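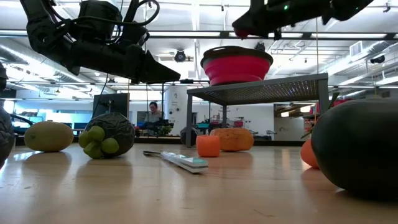 The pink bowl on its gray shelf, with fruit all along the table.

Perrine Pons had been promised a stew, and at four in the afternoon there was no stew at all, only her aunt Zewditu singing in the hall and a list of ingredients written on the back of an envelope.

"Read it to me again!" Zewditu called.

"Carrot. Plum, or something purple. Then it says Khumalo, and I don't know if that's a spice or a person."

"It's a town! That's where the recipe won its ribbon. 394 entries, Perrine, and my mother beat them all with one pot."

Perrine loved this story and had heard it every November of her life. In some years the pot was borrowed, in others there was a goat. She hopped up on the stool and began sorting, round things to one side and long things to the other, smelling each one as she went (the yellow-green one smelled best, like the inside of a candy tin).

"Can I choose what goes in?"

"You can choose everything except the onions. The onions are mine."

So she chose. Orange first, for courage, and after that as many dark ones as she could find – her grandmother had liked a stew you couldn't see the bottom of.

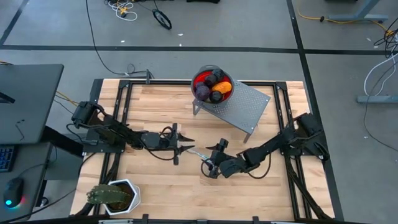

"Natnael's train is at six," Zewditu said, coming in at last with her sleeves rolled. "He'll want two bowls. He always does, and then he lies down on the floor and groans, and it's wonderful."

"What if I chose wrong?"

"Then we'll have a brand new stew! My mother chose wrong for years. How do you think she got to the good one?"

Perrine looked over her purples and her one bright orange and thought it was the finest collection anybody had ever put together. She wanted to taste it that very minute, raw and all. Zewditu was already hunting for the matches and singing the second verse, the one with the goat in it.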